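Chapter 4
Who Counts as a Member? Federations and Their Parts

A federation is a country made up of smaller units that keep some powers of their own. The units may be called states, provinces, cantons or regions. The name tells us little about how much power they hold.

This chapter uses four model countries. Grendon has 11 states, each with two seats in an upper house of 22. Bedlow has provinces of very unequal size, and its lower house of 236 members is filled by population. Nogueira and Trundach are unitary countries that have passed some powers down to their regions.

Keep one question in mind as you read: can the national government take a power back without the consent of the unit? In Grendon it cannot. In Trundach it can, by an ordinary vote of its 100-seat parliament.

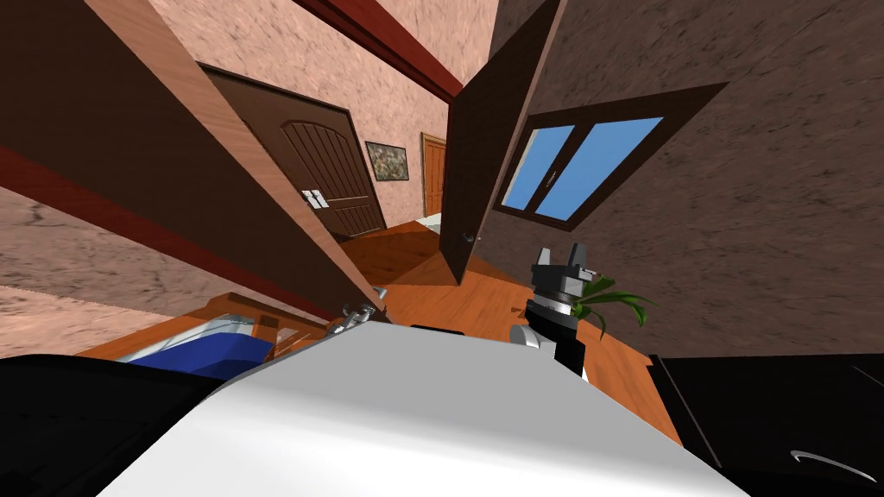
4.1 States, Territories and Districts

Most federations also contain places that are not full members. A territory may elect its own assembly and still have no vote in the national legislature. A capital district often has a special status set out in the constitution or in a separate law.

Candidates, reporters and voters sometimes mix these groups together – a speaker may give a total that includes territories when only states were meant. Before comparing two totals, check what each one covers.

Key terms: federation, unitary state, territory, upper house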